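About Enlow

Enlow is a workshop and training center for people who build, fix and run robot arms. We rent one floor of the old Mutthorpe mill, by the canal bridge. We have a staff of 12 and we have been in the building for eight years.

What we do

Most of our work is for small manufacturers that want to try automation before they buy it. They send us a box of parts and tell us what the job is. We set it up on one of our arms, run it, and write down what went right and wrong. The report is theirs to keep. We also teach a two-day basic course and lend equipment to the technical high school across the river.

Inês Rocha runs the workshop. Maja Pawlak handles the courses and the school loans. Nhàn Phan looks after grippers, covers and fingertips, and orders the spare parts.

Open day

Every February we open the floor to the public from 10 a.m. to 4 p.m. Last time 97 people signed in at the door. Families tend to come in the morning and people from local firms after lunch. The coffee is free, and parking is on the mill side only.

The main demonstration is reaching into a box. An arm has to get its fingers over the side of an open wooden box, go down inside, and come out again without hitting the wood. People expect the lifting to be the hard part, but most of the questions we get are about the edges and corners. The four-finger hand we use has silver finger joints, rounded black tips and a dark fabric cover with a ribbed rim. Nhàn explains the cover and passes a spare around so visitors can feel the knit. 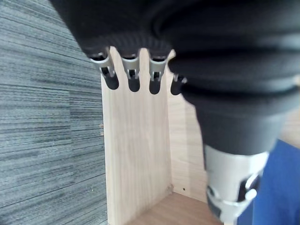

Visiting at other times

Groups of up to eight can visit by appointment. A visit takes 90 minutes and includes a safety talk, a walk around the floor and one demonstration. Schools do not pay. Companies pay a flat fee, which we take off the bill if they book a trial with us within the year. Please wear closed shoes and tie back long hair. Children under 12 need an adult with them at all times.

If you would like us to try one of your own parts during the visit, send it two weeks ahead, with a drawing if you have one. We cannot run food, glass or anything over the weight limit on the booking form.

Who we work with

Our longest-running customer is Edano, which packs hardware kits. Văn, a cabinet shop in Mutthorpe, makes our shelving.

Contact

Beathag Farquharson answers the phone and the booking email, mornings only. The entrance is at the back of the mill, up the ramp.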